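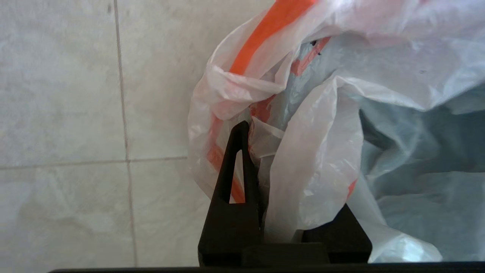
Plastic carrier bags and other thin film may be returned by residents of the Uvenwood district through the Tretis collection program, provided that the material is prepared as set out on this page. Film that has been prepared correctly takes up little space in the home and can be accepted at the counter without further sorting. A bag left crumpled, such as the white one with the orange stripe, is deep in folds and creases, and its contents cannot be checked until it has been opened out. Printed and unprinted bags are treated alike, and residents do not need to separate them by color.

What may be included

The program accepts grocery and shopping bags, bread bags, produce bags, dry cleaning covers, and the outer wrap from paper towels and bathroom tissue. The material should stretch slightly when pulled between the thumbs. Film that crackles loudly or tears at once, including most snack packaging, should be placed in the household trash. Bags marked as compostable are not accepted, even when clean, and should be handled according to the instructions printed on them.

What is needed

A clear, dry surface, a damp cloth, a pair of scissors, and one larger bag to serve as the holding bag. Residents who expect to handle a large quantity may also wish to have a clothes rack or a short length of line available for drying.

Step 1. Empty the bag

Hold the bag upside down by its bottom corners over a sink or trash can and shake it. Reach inside and feel along the seams for receipts, twist ties, coins, and price labels. Receipts are the most frequent cause of rejected loads at the Rornton depot, and they are easily missed in the lower corners.

Step 2. Remove labels and fittings

Cut away paper labels, adhesive patches, drawstrings, and rigid handles. Ink printed directly on the plastic may remain. If a label will not peel off cleanly, cut out the section of film to which it is attached and discard that section.

Step 3. Clean and dry

Wipe off crumbs and dust with the damp cloth. Bags that have held meat, fish, or any greasy food should not be submitted. If a bag must be rinsed, use cold water and a very small amount of dish soap, then hang it open until both sides are dry. Turn it inside out once during drying. Do not use a tumble dryer, an iron, or a hair dryer.

Step 4. Flatten

Lay the bag on the clear surface with the handles pointing away from you. Pull the side pleats out and then press them back into their original position. Smooth the film with the flat of the hand from the base toward the handles so that the air leaves through the opening. Deep creases do not need to be removed entirely.

Step 5. Fold

Fold the bag lengthwise, and then lengthwise again, to form a narrow strip. Fold the strip from the base upward into a small rectangle, and tuck the handles into the last fold. Bags without handles may be rolled. Do not tie knots, and do not secure the bundle with tape, string, or rubber bands.

Bags intended for reuse at home may be stored in the same folded form. A shallow drawer is suitable. All plastic bags should be kept out of the reach of infants and young children, and away from stoves and heaters.

Step 6. Fill the holding bag

Place the folded bags upright in the holding bag, with the heaviest film at the bottom. A holding bag may contain no more than 200 folded bags. Leave the top open so that staff can inspect the contents. Residents may bring up to 2 holding bags per visit.

Where to bring the material

The collection counter is located at the side entrance of the Nanayakkara Building. It is open on Saturday mornings, and the entrance is step-free. Material may not be left outside the door when the counter is closed. Staff will look through each holding bag on arrival and will return anything that does not meet the requirements above.

Larger quantities

Businesses, schools, and residential buildings should request Form 852 at the counter before making a first delivery. The form asks for the type of film, the method of storage, and the preferred delivery time. Deliveries made under Form 852 are received at the Rornton depot and must be packed in clear sacks, each labeled on the outside with the name of the sending organization.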